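Flivotier: Second Progress Report to Bravdale
Room Turnover Assistance, Fletbridge Site
Submitted 22/09/2021

1. Status

The project is on schedule for the simulation stage and behind schedule for staff consultation. Spending is within the approved budget lines. No equipment has been installed in guest rooms, and none will be installed before Bravdale has signed off on the results of this stage.

The Fletbridge house has 80 rooms and a housekeeping staff of 24. The first report set out why bed clearing was chosen as the first task. Before a bed can be stripped, whatever the guest has left on it must be picked up, identified, and put somewhere it can be found again. The step is short when the bed is clear and long when it is not, and the shift plan makes no allowance for the difference. Attendants currently absorb it by skipping breaks or handing rooms over late to inspection.

The arm under study would do the pick and the placement. Stripping, making up, and inspection stay with the attendants and are outside the scope of the grant.

2. Work completed since the first report

2.1 Simulated rooms

Vaněk delivered the revised room model at the start of the period. The first version used bare mattresses and gave results that were too good to be useful. In the revised version, the beds have patterned covers, and the objects are placed on top of the pattern. Colored rectangles in the bedding confuse the detector more than clutter does, because the edges of a printed block can be read as the edges of a box. Surfaces are still flat-shaded, and the cloth is simpler than real cloth. We accept this for planning and detection work. We do not accept it for grip force, which will be tested on a bench with real textiles.

2.2 Approach and pick

The approach was rewritten to bring the gripper in above the bed with the fingers pointing down. The earlier side approach pushed against the bedding in many of the trials and moved the target before contact. The top approach has its own problem: at the back of the bed there is little clearance between the wrist and the headboard. Items left there are common in practice, since guests put clocks and glasses within reach of the pillow. The clock case, with the clock resting on the quilt close to the headboard, is now a standard test. 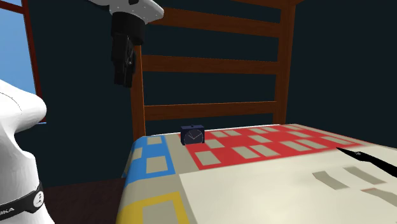 Kalevi Hirvonen objected to the first report on the ground that it treated clearing as dead time. In his view an attendant clearing a bed is also reading the room: a guest who has left medication, a passport, or a child's toy on the covers may be coming back, and the attendant will stop and call the desk. He asked who makes that call if the arm has already moved everything to the nightstand by the time a person walks in.

We consider the objection correct and have changed the work sequence. In the first plan, the arm worked alone in the room while the attendant finished the one before. In the revised plan, the attendant enters first, looks over the room, and releases the task with a key. The arm will not start without the release. This removes most of the time saving we had attributed to parallel work, and section 4 has been adjusted accordingly.

2.3 Trial results

The simulator completed 681 trials in the period. A trial counts as successful if the object is picked, lifted clear of the bedding, carried to the assigned surface, and released upright or in its original orientation. More than 60 trials failed. The failures fall into the following groups, in order of frequency:

Object not separated from the pattern of the cover.
Wrist stopped by the clearance limit near the headboard.
Object slipped during the carry.
Arm stopped because the planned path crossed nearby furniture.

The second and fourth groups are safe stops. The arm holds position and waits for the attendant. The first group is the one that matters most for the people who will work with the system. An arm that does not see an object will report a clear bed, and whatever is still there goes into the linen bag with the cover. Fletbridge already has a steady trickle of lost-property claims from the laundry, and an automated "bed clear" signal would make these worse if attendants came to rely on it. We have removed the signal from the interface. The display will say which objects were moved and where they were put. It will make no statement about the bed.

2.4 Carry and placement

Carry height was raised twice. The lower settings worked well with rigid objects and poorly with anything that hangs, such as the strap of a bag or a loose garment. Soft objects are gripped at the top where possible, then lifted straight up before any sideways motion begins. The vertical lift costs a little time on each pick and has been kept for all object types, so that the motion is the same every time. Attendants at the walkthrough asked for this. They said they could work near a machine if they knew what it would do next, and that a path chosen fresh for each object would keep them standing at the door. 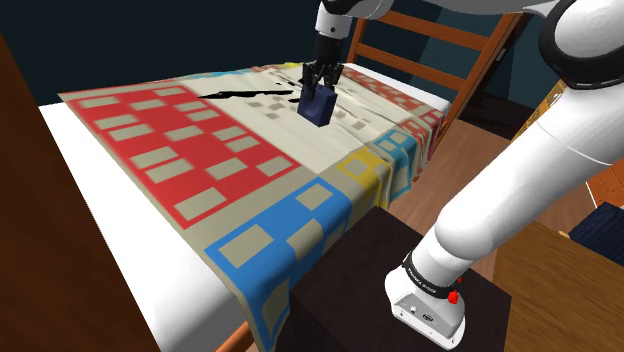
The carry speed is limited to well below the capability of the arm. Vaněk proposed a higher limit with a slower zone near the door. We declined for the pilot. A single speed is easier to train and easier to check, and the duration of the carry is a small part of the total.

Placement surfaces are assigned in a fixed order, beginning with the nightstand. If the surface is full, the arm returns the object to the place it came from and calls the attendant. An option to stack objects was built and then withdrawn after the walkthrough.

3. Effects on staff

3.1 Tasks

The attendant role would gain the room check and release, the handling of stopped tasks, and the cleaning of the gripper fingers between rooms. It would lose most of the reaching across wide beds, which is the part of clearing that staff complain about. It would not lose the bending and lifting involved in stripping and making up, and this should be stated plainly in anything Bravdale circulates. Several attendants had understood from the original announcement that the machine would make beds.

3.2 Shift planning

Supervisors asked whether the room quota would go up. The project has no authority over quotas. We recommend that the quota be frozen for the length of the pilot and that the freeze be confirmed in writing before the arm arrives on site. Without it, any timing data will be affected by people working faster or slower than usual for reasons unrelated to the equipment.

3.3 Logging

The system records each pick, each stop, and each release. The release record carries a time and, in the delivered version, a staff number. The staff number is not needed for any measure in the project plan. Vaněk has been asked to replace it with a shift code. Until that change is delivered, release records will be held by the project only and will not be passed to house management. The question of camera images is still open. The detector needs a view of the bed, and the attendant may be in that view at the moment of release. We have proposed that images be kept only for stopped tasks and deleted once the stop has been reviewed.

3.4 Training

A draft training session of 60 minutes has been prepared. It covers the release key, the stop button, the meaning of the display, and how to move the arm by hand when it is stopped. It was tried with one group, on the simulator. The hand-moving part was too short and was given from slides, and this was the part people wanted to practice. It will be run with the physical arm on the bench before the session is offered to the full staff.

Two attendants said they would prefer not to work with the arm. They should be able to decline during the pilot without loss of hours. House management has agreed in principle.

4. Revised estimate of benefit

The first report projected a time saving on each turnover based on the arm and the attendant working in different rooms. With the release step in place, this projection no longer holds. The arm clears while the attendant is in the same room doing the bathroom, so the saving is limited to rooms where both jobs are long. For rooms with a clear bed, there is no saving, and the release and display steps add a small cost. We expect attendants to skip the arm in those rooms and recommend that they be allowed to.

The case for the pilot now rests mainly on reduced reaching and on better records of where guest property was placed. Both can be measured. Whether they justify the purchase price is a question for the final report.

5. Open items

Staff number in release records. With Vaněk. Needed before any on-site work.

Written confirmation of the quota freeze. With house management at Fletbridge. Requested twice.

Detection on patterned covers. The next batch of trials will vary the covers while keeping the objects and positions fixed. If the error does not come down, we will ask for plain covers in the pilot rooms and report the restriction as a limit of the system.

Bench tests of grip force on real textiles. Equipment is on order.

Staff consultation. One of the two planned meetings was held. The second was moved because of occupancy and has no new date.

6. Request to Bravdale

We ask for approval to move the start of the on-site pilot to February, with no change to the total budget. The unspent travel allowance from this period would be transferred to training, to pay attendants for attending the bench sessions outside their shifts. A revised budget sheet is attached.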